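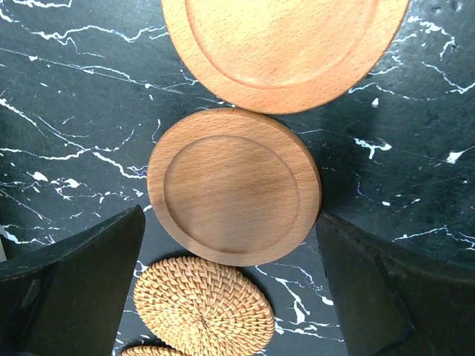
Forum > Manipulation & Grasping > Papers and results

Posted 28th October by flindari_bench

Finally got my results for the "regrasp on doubt" method and I'm so pleased I had to post! Short version: the policy gets a wrist camera view, guesses where the rim of a flat object is, and closes the fingers only if two guesses taken from slightly different heights agree. If they don't, it backs off and looks again. No depth sensor at all.

Coasters and boards on black marble were the set I was dreading (white veins everywhere, round things nearly touching other round things). Out of 145 attempts it dropped or missed 11. The same policy without the second look missed 34. Same arm, same fingers, same starting poses.

Code is a fork of Haldane with the Jirnitz planner bolted on. Will tidy it up and share.

--

rimshot_ok

Love this. Which ones does it still miss? I'd have bet on the woven rattan, with all those little dark gaps between the strands.

--

flindari_bench

I'd have bet the same and I'd have lost! Rattan is fine, the weave gives it loads to lock on to. Most of the misses are the small wooden coaster when it sits right up against the big round board. Both have a raised rim and a sunken middle, so there are four curves stacked up and it sometimes picks the step instead of the outer edge. Then the fingers come down too narrow and land on the rim.

--

Tolpuddle_T

Nice numbers but I'm not convinced the agreement check is doing the work. You've given the second version an extra look AND extra time. What happens if the plain policy gets two looks and just averages them? We tried something like that in June on Flonov and got most of the gain for free.

--

flindari_bench

Fair point, and I haven't run that. My hunch is averaging would be worse on the wood, because if one guess is the outer edge and the other is the step, the average is a circle that doesn't exist. But a hunch is all it is. I'll run it on the same starting poses.

--

Tolpuddle_T

Please do. And report the time per pick as well. If it backs off every other go I'd call that slow, whatever the miss count says.

--

rimshot_ok

I think that's a bit harsh, a slow pick beats a coaster on the floor. Agree about the averaging test though.

Did the veins cause any trouble? Some of those jagged ones would fool my edge detector straight away.

--

flindari_bench

Hardly any, they're too broken up to pass for a rim. The scuffed glossy patches bothered it more. Timing logs are on the other machine, will dig them out tonight and start the averaging run after that.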